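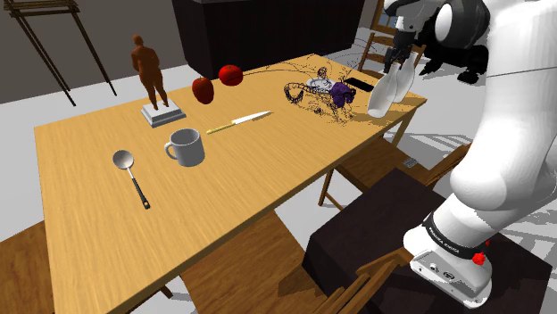

Week 6 notes — Teaching by showing: hand guiding and remote control

6 min read

Covers the lecture plus the stuff we ran out of time for. Lab sheet is separate. Read before lab, not during.

1. What we mean by demonstration

A person does the task through the robot. We record. Later something gets fit to the recording. That "something" is week 7, leave it alone for now. This week is only about where the recording comes from and why so many of them are bad.

A demo = a list of time steps. Each step has an observation (joint angles, gripper opening, camera images) and an action (what the person asked for). Keep these two apart in your head. The arm being somewhere is not the same as the arm being told to go there. Half of last year's lab reports mixed them up.

2. Two ways in

Kinesthetic (hand guiding). You hold the arm and push it through the motion. Motors cancel gravity so it feels light. Good for: contact, narrow paths, people who have never touched a robot. Bad for: anything with cameras, your own arms end up in every image and they won't be there at test time. Also fingers — opening and closing the gripper while guiding with the other hand is clumsy, most people stop moving to do it. You will see the stops in the data as flat stretches.

Obviously no hand guiding in the simulator. There is nothing to hold.

Teleoperation (remote control). You move some device, the arm follows. Joystick, 3D mouse, VR controller, a second small arm. Camera images stay clean. Works in sim and on hardware with almost the same code, so that's what we use for the tabletop set. Price: you lose feel. No force comes back on our setup, so people push too hard into the table and don't notice.

Third option, watching a human do it on video. Not this week.

3. The Wollano tabletop scene

Simulated Franka arm on a pedestal beside a dining table. Statue, apples, mug, knife, ladle on one side, then a crowded patch near the far edge with the small plate, the grapes, the black wire tangle and the flat black device. The crowded patch is where the lab happens. Gripper starts open over it.

Why it's hard, in the order we discussed:

- Grapes sit right next to other things. A wide approach can hit a neighbor on the way down.
- The plate is partly under the tangle. Grabbing the plate rim means dealing with the wire first, or accepting that it might come along.
- The flat device has almost no height. Fingers have to come very low, and a low finger on a table is a contact whether you wanted one or not.
- The arm blocks some views of its own target. Pick the operator camera before you record. Do not switch in the middle.

Things on the table you are not using still matter. They are in the images. If the mug never moves in any of your demos, a policy can learn to lean on the mug. So shuffle layouts between demos (the script has a flag for it).

4. Control mapping

Device motion → gripper motion. Choices:

Position mapping: hand moves, gripper moves by the same amount times a scale. Feels natural. You run out of desk, so you need a clutch — hold button to move, release to reset your hand.

Rate mapping: push the stick, gripper drifts at a speed. Never run out of space. Harder to stop exactly where you want, beginners overshoot and then correct and then correct the correction.

Start with position mapping, scale below one. Slow is fine. Slow and steady beats fast with a wobble at the end, and you can always resample.

Frame question (came up twice): are your commands in the base frame or the camera frame? If you look at the table from the side, "left" on your screen is not left for the robot. Use camera frame while learning. But SAVE in base frame. The recorder does the conversion if you leave the default on, so leave the default on.

5. What a good demo looks like

Take the grapes. Phases:

a) Move over the target with clearance. Whole arm, not only the fingers — the elbow swings too.
b) Line up the finger opening with the gap you have. Rotate up high, not down low.
c) Straight down.
d) Close. Wait for the gripper reading to settle.
e) Straight up before you go sideways.
f) Carry, place, open, back off.

Same phases in the same order each time. Two people doing this two different ways in one dataset gives you a policy that tries the average, and the average of going left of an obstacle and going right of it is straight into it. We drew this one on the board, copy it if you missed it.

Some variety is good tho. Start positions: vary. Object positions: vary. Strategy: don't vary.

6. Pauses, retries, mistakes

Pauses. Operator stops to think. Recorder keeps going. Now you have 2 seconds where the right action is apparently "nothing", and the policy may learn to sit there forever. Trim them, or plan the move before you press record. Exception: the settling wait in (d), keep that.

Retries. Missed the first grasp, got it on the second. Keep or toss? Depends. A clean recovery is useful, it shows how to get back from a bad state. Flailing is not useful. Label it either way, there's a notes field.

Failures. Save them in the failed folder. Do not delete. We need them for week 9.

7. Numbers from the pilot set

The Nernis recorder pilot, same scene, several operators. 408 demos saved, 2485 grasp attempts logged over all of them, including practice runs. Point of showing you this: attempts is much bigger than demos. Budget your lab time for it. First half hour goes to learning the controls and should not be in your dataset.

Your group needs 17 accepted demos. Accepted means: target lifted, placed inside the goal region, no large table contact, no unexplained pauses. The checker tests the first three. Pauses you check by eye from the gripper speed plot.

8. Sim vs. real, short version

Sim is forgiving in the wrong places. Thin tangled stuff is modeled stiffer than a real cable, grasps hold that would slip on hardware, and no one gets hurt if you drive into the table. Don't build habits around that. On the real arm you keep one hand near the stop, every time, even for a tiny move. Preben Lund runs the hardware sessions in April and will send you out if you don't.

Resets are free in sim. On hardware a person puts everything back by hand and gets a bit sloppy by the end, which shows up in the data as drift in the start layout.

9. Before lab

- Install the Ulutano client, check that the device shows up. Wireless ones drop out, use the cable.
- Run the recorder once with no task, open the file, find the observation and action arrays. Plot one joint of each on the same axes. The gap between them is the tracking lag. Write it down.
- Decide who operates first. Swap operators between targets, not between demos of the same target.
- Read the Núñez handout up to the part on clutching. Rest is optional.

Questions to bring: what would you record differently if force feedback was availble? Which phase in section 5 would hand guiding do better?

Section 4 slides had a sign error in the rotation, the version online is fixed.

Questions about these notes: use the course mailbox or come by after lecture
© Course staff. For enrolled students.
Back to top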